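Vomalero starts second collection round for tabletop arm

Vomalero has begun a second round of example gathering for Stan, the learned controller that runs its single-arm tabletop system. The round opened in October and is planned to reach 4000 recorded episodes, up from the 600 used to train the current version.

Each episode is driven by a person through a leader arm and lasts around 16 seconds. Joint positions, gripper opening and video from the wrist camera are written to a single log at a fixed rate. Operators work in pairs, one driving and one resetting the table, and change places at the end of each block.

The tasks in this round cover picking up, placing, and moving objects into and out of open containers. Containers were chosen as the main subject after tests on the first version of Stan, which handled flat placements well but often released too early when the target had a raised rim.

"The first set had very little variation in where the container stood," said Mackenzie Penner, who manages data collection at the company. "The arm learned a place on the table. We want it to learn the bowl." 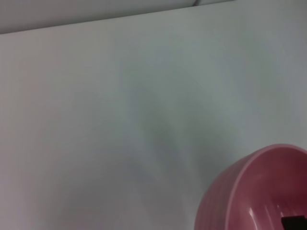
Start positions are now drawn by script before every episode, and the operator sees the layout only when the reset is complete. Some layouts put the container near the limit of what the wrist camera covers, so that the controller has to act on a partial view. Lighting is changed between blocks. Shadows from the arm are left in the video and no correction is applied to them before training.

Failed attempts are also kept. An episode in which the object is dropped or the rim is struck is marked by the operator at the end of the run and stored with the rest. According to Khairul Pillai, who maintains the training code, failures followed by a recovery are used in full, while those without one are used only up to the point of error.

Review is done in Fisico, an in-house tool that plays the video next to the joint traces. Episodes with dropped frames or a clock offset between the camera and the arm are rejected and recorded again. Yolanda Sepúlveda, who leads the review group, said most rejections so far trace back to one loose camera cable, now replaced.

Four arms are in use for the round, all with the same gripper and camera mount. Training on the combined set will start once the last block has passed review. Vomalero has not said whether the recordings will be made available outside the company.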